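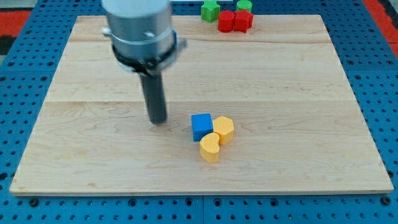 *Staltlow work board on a perforated blue table, with blocks grouped near the center.*

The Staltlow is a loose rectangular work board for benches with perforated tops. It gives a continuous wood surface for small items that would otherwise tip, catch or roll on the hole pattern. It is sold as a single board without blocks, table or mounting hardware.

## Construction

The board is edge-glued from solid planks. Seams run parallel to the long side and are sanded flush. Plank widths are not matched, so the spacing between seams differs from one board to the next. Fine wavy grain, darker streaks and knots are normal in this grade and are not grounds for return. Open knots are filled before finishing.

The finish is a clear matte oil in two coats. It leaves the wood close to its natural pale color and will darken slightly over the first year in a sunlit room. There is no film on the surface to chip. Pencil marks come off with a white eraser, and ink does not.

## Sizes

| Model | Length (mm) | Width (mm) | Suggested use |
|---|---|---|---|
| Staltlow S | 500 | 200 | Narrow shelf or side bench |
| Staltlow M | 1,000 | 500 | Standard bench |
| Staltlow L | 1,664 | 500 | Full-length bench |

Sizes are measured at the top face. The S and M ship in one flat carton. The L ships strapped to a pallet and should be lifted by two people.

## Placement

1. Clear the table top and brush out the holes. A single chip of swarf under the board is enough to make it rock.
2. Set the board down with the branded side facing the table.
3. Press on each corner in turn. If one moves, turn the board end for end and try again.
4. Leave a strip of table exposed along the front for clamps.

The board stays put under its own weight in ordinary use. For work that pushes sideways, use the Kestov edge stops (sold in pairs), which drop into the table holes and bear against the lip. Check the hole diameter of your table before ordering. Kestov stops are made for 8 mm and 10 mm holes only.

## Use with blocks and small parts

Block stacking, sorting and alignment tasks are the most common use. Cubes with flat faces sit square on the oiled surface and can be slid without lifting. Seams can serve as rough reference lines. They should not be used for measurement, as they are not held to any tolerance. For repeatable positions, mark the board with low-tack tape.

Avoid rubber feet and soft vinyl parts left in place overnight. Both can leave a ring in the oil.

## Care

Wipe with a barely damp cloth and dry at once. Do not soak, and do not stand the board on edge against a radiator. Re-oil both faces when the surface looks dull, usually once a year. Oiling the top only will cause cupping.

A cupped board can often be recovered by laying it hollow side down on a flat table for several days at normal room humidity.

## Ordering

Boards are made in batches at the Torkov shop and finished by Vörös. The next batch of the L is due in May. S and M are normally in stock. For cut-to-size orders, send the finished length and width in millimeters to Gergely Csizmadia at the Torkov order desk. Cut boards cannot be returned.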